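Ellden Community Rooms: Frequently Asked Questions
Room hire and general use 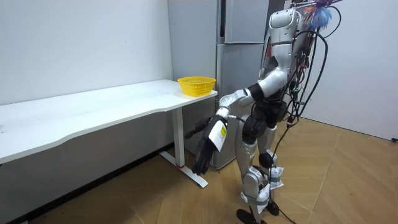

Long table along the wall, Lambrechts Room

Who may hire a room?
Rooms are available to residents, clubs, schools and local businesses. The person signing the hire form must be at least 18 and must remain on site throughout the booking.

How far ahead can I book?
Bookings open 6 months in advance. Requests for February are handled in the order received.

What does it cost?
The Lambrechts Room is $415 per day. The Skereck Room is $300 per day. Registered nonprofit groups should ask for the reduced rate before paying a deposit.

May we move the furniture?
Chairs may be moved freely. Tables must be lifted, never dragged, as the floors mark easily. Please return everything to its original position before you leave.

Is food allowed?
Cold food and drinks are permitted in both rooms. Cooking is limited to the kitchen, which must be booked separately.

When must we be out?
All rooms must be cleared by 10 p.m. Late departures are charged by the half hour.

How do I cancel?
Write to the bookings manager, Sem Van Damme, at the front office. Deposits are refunded in full if notice is received 14 days before the hire date.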